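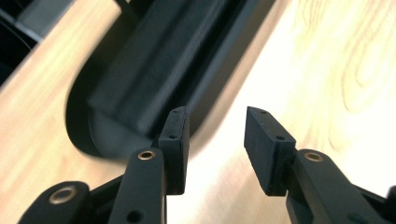 Chapter 2

Stars That Won't Keep Still

When I was at school I had it firmly in my head that stars were the one thing up there you could rely on. Planets wandered, the Moon grew and shrank, comets turned up when they felt like it, but a star was a star. You learned where it was and how bright it was, and then you knew. I carried on believing this for an embarrassingly long time, right up until a Wednesday evening in September when my friend Haruna Nomura pointed at Perseus over the roofs in Pestley and asked me which was brighter, the second star in the constellation or the one a little way below it. I told her the second star, obviously. It's called Beta Persei, the clue is in the name. She told me to look again.

They were nearly level. I looked at the chart, looked up, looked at the chart again (by torchlight, which is a terrible idea if you want to see anything afterwards) and finally admitted that the star was wrong. Or the chart was! By the time we'd finished our tea and packed up, it had begun to climb back towards its usual self, and I'd watched a star change with my own eyes, without so much as a pair of binoculars.

The star was Algol, and it does this every two days, twenty hours and a bit. If you go out on the right night you can watch the whole dip, down and up again, provided you don't mind staying up for most of it. This chapter is about Algol and all the other stars that vary, how you go about measuring them, and what astronomers get out of it. I think it's the most enjoyable part of the whole subject, and I've put it near the front of the book because you can start tonight if it's clear.

What you need from Chapter 1

Not a lot. You should be happy with the idea of magnitude, meaning the scale we use for brightness, and you should remember that it runs backwards: a small number is a bright star and a big number is a faint one. One step on the scale is a factor of two and a half in brightness, near enough. If that still makes you frown, go back and do the exercises with the candles, and then come and find me here.

You'll also want to be able to find your way round three or four constellations. Cassiopeia, Perseus, Cepheus and Lyra will see you through everything in this chapter if you live in the northern half of the world. Southern readers should turn to the table at the end of the chapter, where I've swapped in stars you can see properly.

2.1 Two ways for a star to change

Suppose somebody across a field is holding a lamp, and the lamp gets dimmer. There are two things that might be going on. Something may have got in the way, such as a tree branch or a passing cow. Or the lamp itself may be giving out less light. From where you're standing the two can look exactly alike, and the only way to tell them apart is to keep watching and pay attention to how the dimming happens.

Stars are the same. We call the first sort extrinsic variables, where the light is being blocked or turned away from us, and the second sort intrinsic variables, where the star is really changing. I always had to look up which word was which until I started thinking of "extrinsic" as "external", and you're welcome to borrow that.

Algol is extrinsic. What looks like a single star is really a close pair (there's a third one further out, but leave that aside until section 2.4) and we happen to see their orbit almost edge-on. Every time round, the dimmer, larger star passes in front of the brighter one and covers up a good part of it. So the brightness sits nearly flat for days, falls away over a few hours, comes back over a few more, and then sits nearly flat again. There's a second, much shallower dip halfway between, when the bright star crosses in front of the dim one. You won't see that one by eye. I've tried, and all I got was a stiff neck.

Delta Cephei is intrinsic. It swells and shrinks, over and over, with a period of a little more than five days, and its surface gets hotter and cooler as it goes. If you follow it you'll notice that it brightens quickly and fades slowly, so the pattern looks lopsided, a bit like a shark's fin. There's no flat part at all. Nothing is passing in front of it. The star is breathing, if you'll forgive me, and the reason it does so is a lovely bit of physics to do with helium trapping heat in the outer layers. We'll get to it in section 2.5, once you've met pressure and opacity.

Then there's Mira, in Cetus, which takes the best part of a year to go round once and spends a lot of that time too faint to see without help. Mira is intrinsic too, but it's a far untidier star than Delta Cephei. Some maxima are bright enough to change the look of the constellation and others are rather a let-down. You can't say in advance quite how bright it will get, and I know people who look forward to it every year the way other people look forward to the football.

2.2 The light curve

If you plot brightness up the side of a sheet of graph paper and time along the bottom, and put in a dot for every observation, you've made a light curve. Nearly everything in this chapter comes down to drawing these and then staring at them.

My first one was dreadful. I observed Delta Cephei on 30 nights, spread over a whole autumn and a good deal of winter, and when I plotted the results I got what looked like a sneeze. Dots everywhere. I was ready to give up and take up stamp collecting, and it was Haruna who showed me what I'd missed. My nights were scattered, so I'd caught one rise here and one fall there, in different cycles weeks apart, and of course it made no sense laid out end to end.

The cure is called folding. You take the period of the star, chop the time axis into lengths of exactly one period, and lay all the lengths on top of each other. An observation made a quarter of the way through the first cycle and another made a quarter of the way through the ninth end up in the same place. I did it with tracing paper on the kitchen table, and the shark's fin came up out of the mess so clearly that I shouted for somebody to come and see.

Folding only works if you've got the period right. Get it slightly wrong and the dots slide a little further sideways with each cycle, so the curve smears out. You can turn this to your advantage, though! If you don't know the period, guess one, fold, see how smeared the result is, and guess again. A computer can try thousands of guesses while you put the kettle on, but please do it by hand at least once. Exercise 2.3 gives you 200 brightness readings for a made-up star I've called Flirum, with the period left out, and I'd like you to have a go with paper before you touch a spreadsheet.

2.3 Making an estimate by eye

You don't need a camera for this. You need two ordinary stars whose magnitudes you know, one a little brighter than your variable and one a little fainter, and you need to decide where the variable falls between them. Halfway? Closer to the bright one? If your comparison stars are magnitude 3.0 and 4.0 and you think the variable is a quarter of the way down from the brighter, you write 3.25, round it to 3.3, and note the time. That's the entire method.

A few things will trip you up. Give your eyes 30 minutes in the dark first. Don't stare hard at a red star, which seems to brighten the longer you look at it; take quick glances and go back and forth. Try to choose comparison stars at much the same height above the horizon as the variable, as the air dims anything low down. And write down your estimate before you look at what you wrote last time. I can't stress this one enough. If you know that the star "ought" to be fading, you'll see it fade, and your notebook will be a record of your expectations.

Expect your estimates to be out by a tenth or two of a magnitude. Everyone's are. Have a friend do the same star on the same night and compare, and if you find that one of you always comes out brighter than the other, make a note of the difference and carry on.

Before you read on

Find Algol on the next clear evening and estimate its brightness once an hour for as long as you can stand it. Use the chart on the facing page for comparison stars. The chances are that nothing will happen, and your light curve will be a flat line with some wobble in it. Keep it anyway. We'll want that wobble in the next section, when we work out how small a change you could have noticed.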